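Jernholm Floor Care Kit review: three products, one of them worth buying

Posted October 14, 2024

Rating: 2.5 out of 5

The box says "restores any hard floor to showroom condition." I have heard that from floor products before, and I have a shelf of half-used bottles to show for it. The Jernholm kit costs $73, and for that you get a bottle of cleaner, a bottle of sealer and a flat mop with two washable pads.

I'll start with the cleaner, which is fine. It smells faintly of oranges and it got up the grime by the back door, where my old cleaner mostly moved it from one spot to another. But you are told to use two capfuls per bucket, and at that rate the bottle won't see me through the winter. The Gruber concentrate I bought in May was cheaper and I still have half of it.

The sealer is where I get cranky. "Dries in 48 minutes," according to the label. Who timed that, and in what desert? I gave it the whole afternoon and my socks still stuck near the radiator. The instructions also want the room at 70 degrees, a detail printed under the fold of the label where you'll find it after you're done. Two coats left a slight shine in some places and nothing I could see in others. Tondden's customer line (they distribute Jernholm here) suggested a third coat, which would mean a second bottle. Of course it would.

The mop is good, annoyingly. The head swivels without flopping over, the pads grip well and both have been through the wash several times without curling. If they sold it separately I'd have given it four stars.

One more gripe. The kit is sold as safe for "all sealed surfaces," but the small print leaves out waxed wood and unsealed stone. Read it before you open anything, as Gemumbridge Home won't take back opened bottles.
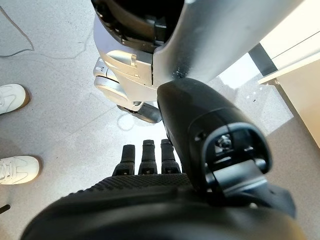
Light grey speckled floor, black hand above it.

Would I buy it again? For the mop, on sale, maybe. I'd skip the sealer at any price.

Item no. 3318. Bought with my own money.

Pros: mop, pads, cleaner smells decent
Cons: sealer, drying time, small bottles, small print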